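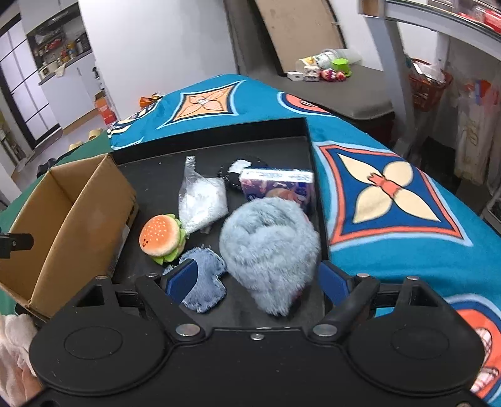

My sister reckons soft toys and sewing bits should never go in the same box, because the toys end up covered in threads and you end up pulling lint off a hamburger for a week. I think she's being fussy. But she has moved house a lot more than I have, so I'm asking before I tape anything shut.

Packing plush toys and fabric scraps together for storage, yes or no?

Posted in Home and Moving by halfhemmed

We're moving to Nenora in July and most of our stuff is going into a Grusitz storage unit for three months while the new place gets its floors done. I'm up to the soft things. There's a very fluffy blue-grey toy that takes up far more room than it deserves, a small hamburger with a smiley face, some denim with fraying edges that I keep meaning to make into a patch for something, and a clear bag of white fluff for stuffing. Then there's all the odds and ends that always wash up with that sort of stuff. You know the kind.

I've been using a big black tray to sort on, so nothing disappears into the blanket, and a cardboard box next to it for whatever's decided. The trouble is I keep deciding and then undeciding. The box is 45 cm along the long side and I'd love to get all of it into the one, as I'm running low on boxes and I refuse to buy more (the unit is already costing us $411 all up and I'm cranky about it).
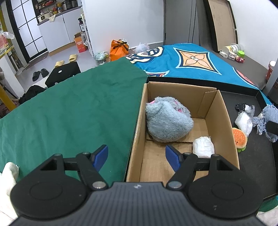

Fuzzy blue one in the box, hamburger still on the tray.

So what I want to know:

Can the denim go in with the toys if I wrap it, or does it really shed everywhere?

Is the plastic bag okay for the stuffing, or will it go funny over winter? It's only tied off with a twist at the top.

And do fluffy toys get permanently squashed? The blue one is the favourite in our house and there will be tears if it comes out flat.

I've got some tissue paper, a few old pillowcases and half a roll of tape. Thanks in advance!

quiltydog

Your sister is right about the denim, sorry! I sew a lot and frayed denim is the worst of the lot for it, you get those little white and blue threads and they cling to anything with a pile. But it's easily fixed. Run a zigzag around the edge if your machine isn't packed yet, or if it is, just fold the frayed edges into the middle, roll it up and stick it in one of your pillowcases. Knot the pillowcase and it can go in with whatever you like.

Stuffing in a plastic bag is fine if it's polyester. I've kept a 500 g bag in the shed for years and it came out the same as it went in. If yours is real cotton I'd move it to a pillowcase too, it likes to breathe a bit. The twist at the top I wouldn't trust. Mine came undone in the back of the car once and I was finding fluff in the boot until Christmas, so put an elastic band on it or a bit of your tape.

For the fluffy one, put it in LAST. Heavy or knobbly things on the bottom, then the rolled denim, then the stuffing bag, which makes a lovely cushion, and the toys on top with nothing pressing down. If the flaps won't close without a shove then it's two boxes, I'm afraid. When you unpack, brush it with a soft hairbrush and leave it out overnight.

Check everything is bone dry before you tape up as well. A winter in a unit is a long time for a damp toy.

mozzienet

vacuum bags. we used the Nakness ones and got two doonas and all the teddies down to nothing

quiltydog

Please not for the long-pile ones! Doonas yes. I did a shaggy bear in one of those and the fur had creases in it like a shirt. It did come good, mostly, but I wouldn't do it to a favourite.

tealadder

Different thought. Does the favourite need to go into storage at all? We left our kid's rabbit out of the boxes when we moved to Tsegaye Street, it rode in the front on somebody's lap, and bedtime in the new place was so much easier for it. If you take the big blue one out, your single box problem goes away as well. The hamburger will fit in any gap you've got.

Also if any of those odds and ends are food, even a nearly empty packet, keep them out of the fabric box. We had mice in a unit once and they went through a cardboard corner for a stock cube.

And write on the side as well as the top. I wrote only on the top and then stacked them all.

halfhemmed

Okay, the blue one is riding with us, that was a unanimous vote at dinner. Denim is rolled up in a pillowcase and I've put an elastic band on the stuffing. The machine was already packed so no zigzag, but I've told my sister she was right and she's been unbearable about it. Off to find a marker for the sides.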